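Nonder Cell: a practice room for your robot arm, now open for trial

From February our readers can try Nonder Cell, a simulation package made by Tedell for people who want to program a robot arm before they buy one. It runs on a normal office computer and comes with one finished room, one arm with a two-finger gripper and a set of household objects to move between places. I have worked with it for 10 evenings and I want to share my impressions.

The installation was easy. You choose the room, you load a task file, and the arm waits for your first command. My first task was to bring the mugs into the yellow crate. It sounds simple, but the handles change everything: the fingers must come from the correct side, or the mug turns away. The banana was also a good teacher for me, more than the Rubik's cube, which has flat sides and forgives a lot.

The shadows and the grid of holes in the table help you to judge the height of the gripper. I only wish that the camera could be moved with the keyboard – at the moment it needs the mouse.

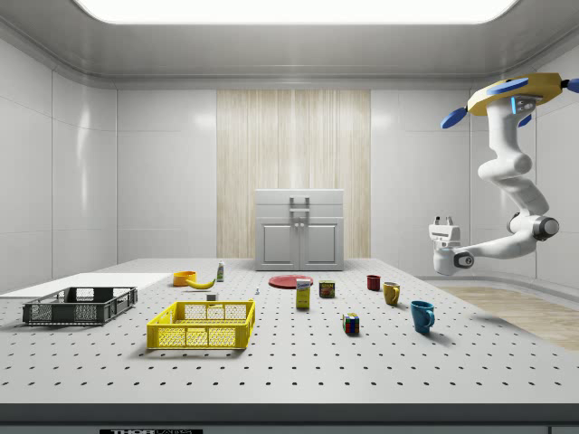
What is included and what it costs

The basic license costs 49 euros per month for one person. For this price you receive 577 ready task files, from very short ones (lift the cube, put it down) to long ones in which the whole table must be cleared. You can also write your own, and the manual explains this in clear language. Schools can ask for a group license, which allows 1000 hours of simulation shared by all students.

The trial is free and has no limit on the number of objects, but you cannot save your own rooms with it. Requests go to Ilaria Mazza at the Pratau office, who answers in English and Italian. Please write "newsletter" in the subject line.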